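Flower cell, week two: fingers, cables and a lot of wiping down

12 Jan 2024

So the flower cell is up and running at Hernach, and I have been grinning about it for days! For anybody new here, it's two arms over a white table, and the job is picking up stems and laying them where we want them. Last time I wrote about getting the arms bolted down and talking to the same controller. Since then it has been all the small stuff, and I love the small stuff.

The biggest thing has been the fingers. We run flat black fingers on both arms, and when they came out of the box they closed fine on a block and terribly on anything thin. One tip would touch a hair before the other, and a skinny stem would roll right out of the gap. I spent a whole evening shimming, closing, looking, opening, shimming again (coffee was involved). The trick I settled on is to loosen both finger screws a quarter turn, close the gripper on a strip of paper at low force, and tighten them while it's still holding. If the paper tugs the same on both sides, leave it alone and walk away.

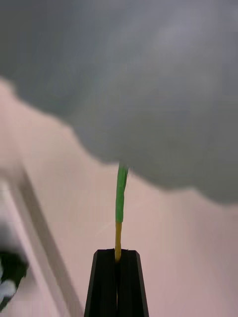 After the fingers come the zero positions. I redo them any time a finger has been off, even if I swear it went back in exactly the same spot, and I write the new value on the card taped inside the cabinet door. The counts on the left gripper went from 1460 to something a little higher after the last swap, and without the card I would have spent an hour hunting for a software bug. Saturnino Llorente started that card when we set up the Vurness cell, and it's the best habit I ever stole from anyone.

Then there's the area around the table. I had a rule at Vurness that nothing with wheels gets parked within reach of the arms, and I'm carrying it over. Same goes for power. I like to be able to trace every cord from plug to machine with my eyes before I hit enable, and on moving day I could not, so out came the labels and hook-and-loop ties. A cord that gets a chair rolled over it every day will fail on you sooner or later, and always at the worst time. 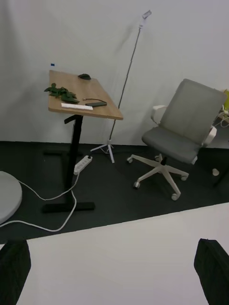 How often do you need to check the gripper screws?

I check them every 200 picks while a cell is new, and after that I stretch it out to up to 2000 if nothing has moved. Put a paint line across each screw head and the whole check takes a few seconds.

Cable slack is the other thing I keep fiddling with. With two arms working over the same table you want enough loop at the wrist for a full turn, but not so much that it drags through the stuff you're trying to pick up. I set mine by jogging each joint to its limit by hand speed, one at a time, with my other hand on the stop button. Petals are great for this, by the way, because a low cable will push them around and you see it right away!

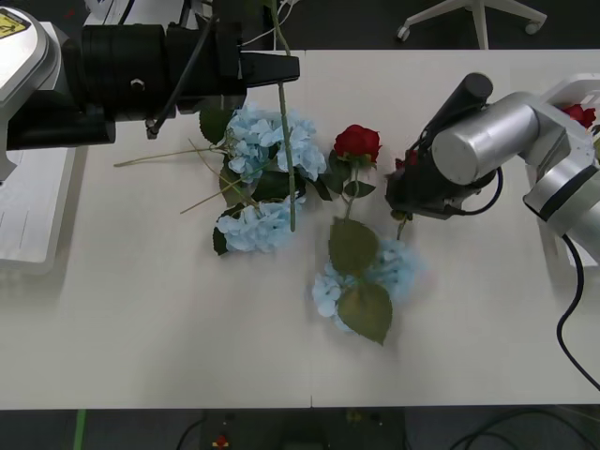
Both arms over the table, with the hydrangeas and a rose in the middle.

We tried the Kwok pads on the fingers for a while, and they hold a stem beautifully, so soft, but they pick up sap and get tacky. I'm going to give the Ultton ones a fair shot next. If you've run either of them on plants, tell me in the comments, I really want to know how you clean them.

Cleaning is part of the routine at the end of each session now. Arms go to park, power goes to hold, grippers get opened all the way, and I wipe the fingers with a damp cloth and then a dry one.

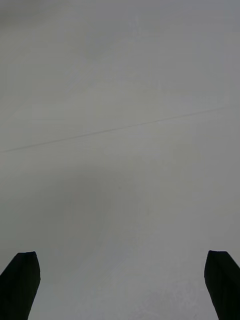
The table gets the same treatment, and I run my palm over it while I'm there, feeling for grit. Dust on the table ends up on the fingertips, and then your nice even grip is gone again. It's 3 minutes of work and I kind of enjoy it, with the fans winding down and the radio on.

Next up is the tool flange on the right arm. I want to pull it and check the dowel pin, and I'd like to finish that before January is over so we can start on longer stems.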